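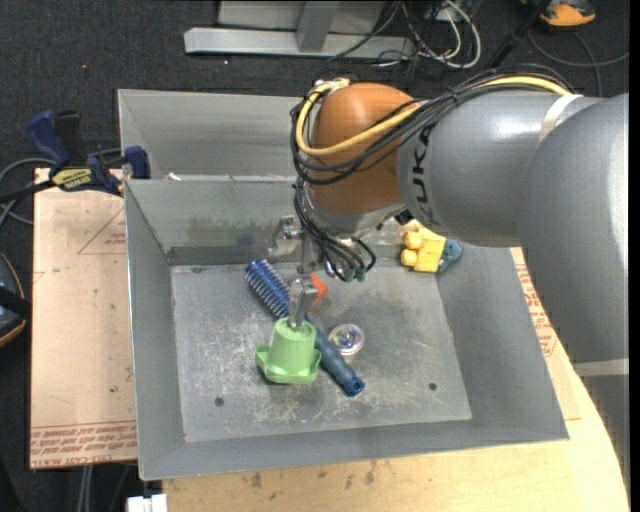
One of our longest-running customers told us last month that switching to us was the first time in years they'd gone a whole quarter without a surprise license bill. They also said our invoices are ugly. Fair on both counts. We're working on the invoices.

About Stuvura

We look after computers for companies that don't want to think about computers. Laptops, desktops, phones, tablets, the odd meeting room screen. Enrollment, updates, patching, license tracking, and getting the thing back when somebody leaves.

Mixed fleets are most of what we do. Windows in accounting, Macs in design, three flavors of Linux in the back because an engineer liked it that way. We don't pick sides. If your people work better on one than the other, fine by us, we'll manage it.

How we started

Two people, one rented office above a print shop in Rorkisgate, and a contract to clean up after a rollout that went badly. The client had bought new laptops for every site and then found out that the old management server couldn't talk to half of them. We spent that October driving from site to site with USB sticks and a paper list. Slow. Cold too, the van heater didn't work.

The paper list turned into a spreadsheet, the spreadsheet turned into a small inventory tool, and the tool is now called Blöndal. Every customer gets it. It shows what you own, who has it, what version it's on and when the warranty runs out. Doesn't do much else. People keep asking us to add chat to it and we keep saying no.

Where we are now

Team of 21. Still in Rorkisgate, bigger office, same street. The support desk and the engineering side sit in one room on purpose, so when the same ticket comes in for the fifth time the person who can fix it properly has already heard about it.

Our smallest customer has 2 laptops. Our largest has 600 devices across offices, warehouses and a lot of home addresses. Both get the same phone number.

What we do

Setup. New machines ship straight to the employee, they sign in, the apps and settings arrive on their own. No imaging bench, no week of waiting.

Updates. We test on our own machines first, then on a small group of yours, then everybody. Security fixes go faster than that. If an update breaks your label printer driver we would like to know, please call.

Licenses. We go through what you pay for and what gets opened. The gap is usually bigger than people expect.

Offboarding. Account closed, device locked, prepaid box sent to the employee, drive wiped when it gets back to us. You recieve a certificate for each wipe.

Repairs and spares. We keep a small stock of loaners. Not fancy, but they turn on.

What we don't do

Websites. Phone systems. Cabling, unless it's short. We'll point you to somebody good for all of those, and we don't take a referral fee for it.

We also don't do the machinery on your factory floor. We get asked. Office network yes, tablets on the floor yes, the controllers behind the fence no, those belong with the people who installed them.

Bradex

In case you've seen the name on older paperwork — Bradex was the repair shop we took over when its owners retired. Old Bradex service contracts are still honored, same terms, same price, until they run out. Account numbers starting with B still work in the portal. If yours doesn't, email us, it's probably a missing zero.

Working with us

Contracts are monthly after the first year. Pricing is per device, one rate for computers and a lower one for phones. No setup charge under 50 devices, over that we quote it.

First step is a call, half an hour or so. Then we run Blöndal on your network in read-only mode for a couple weeks and send you the list. You keep the list either way. Some companies take it and go fix everything themselves, and thats fine.

Support hours are 7 to 7. Outside of that there's an on-call line for things that are really down. A forgotten password counts if you're standing in front of a customer.

Jobs

Two openings right now. One on the support desk, one for somebody who knows Windows and Mac management and doesn't mind writing documentation. Hybrid, but you need to be able to get to Rorkisgate when hardware comes in. No cover letter needed, just tell us about something you fixed and how.

Finding us

Entrance is on the side, by the bike racks. The front door belongs to the dentist. Visitor parking is behind the building, the two spots nearest the ramp, and reception will need your plate number.

Page last updated 31 May 2025. Opening hours for the holidays get posted on the support portal, not here.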